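# Bag Day at Haverford

Open house at the Cokura workshop, Haverford, a wet afternoon in June. Doors at two, coffee gone by half past.

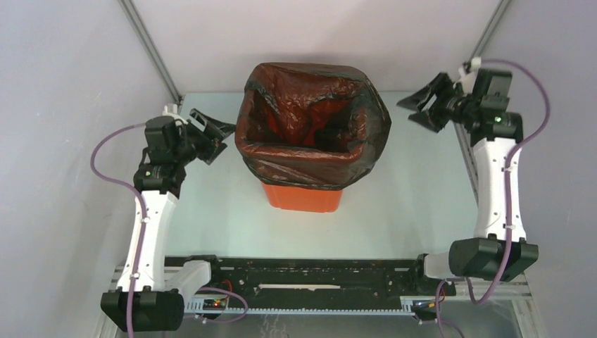

I'd come for the trash bags. Everybody else seemed to have come for the big palletizer in the front hall, which stacks boxes of floor tile and makes a terrific noise doing it. Fine machine. Seen plenty like it. The bag station is in the back, past the lockers, and it has two small arms and one orange bin and a job most of us do half asleep on a Sunday night.

Put a liner in. Fold it over the rim. Pull it out again.

Simple, until you watch a robot try. A box stays a box. A bag is a different shape every time you breathe near it, and the thin glossy kind is worse — it throws the light back in little white sparks, and the software has to guess which crease is an edge and which is just a crease. The engineer running the demo said the shine cost them most of a winter. They tried matte bags. Customers don't buy matte bags.

So, dark shiny ones it is.

The project is called Vunden. It started as a side job for Clasley, a cleaning contractor with offices all over the county and, by their own tally, 3,611 bins to reline. Clasley's people don't mind the vacuuming, I was told. They mind the bins. Backs, mostly.

The team has taught the arms by steering them through the task by hand, over and over, around 200 good runs so far and a drawer full of bad ones. The bad ones get kept too. One arm comes from the left, one from the right, pointed black fingers open, and they each take a side. When it goes well it looks like two people making a bed.

When it doesnt, you get a bag on the floor. I saw both.

First run, 90 seconds, clean fold, small cheer from the crowd. Second run the right arm grabbed two layers where it wanted one and the whole thing stopped, waiting. A kid beside me said "just shake it." The engineer wrote that down. They have tried shaking, she told me later, and it sort of works, but the motors complain.

Third run, 53 seconds. Best of the day. Half the crowd had wandered off to the sandwiches by then so it got about four claps.

What's next? Tying the knot, which they wouldn't show. Then full bags, with weight in them, and wet stuff, and whatever people actualy throw away. A wheeled base is on the drawing for next year. Right now the bin has to come to the robot, and somebody still carries it over.

I asked if I could have a try at steering. Yes, it turned out, if I signed a form. My fold was terrible. Went in the drawer.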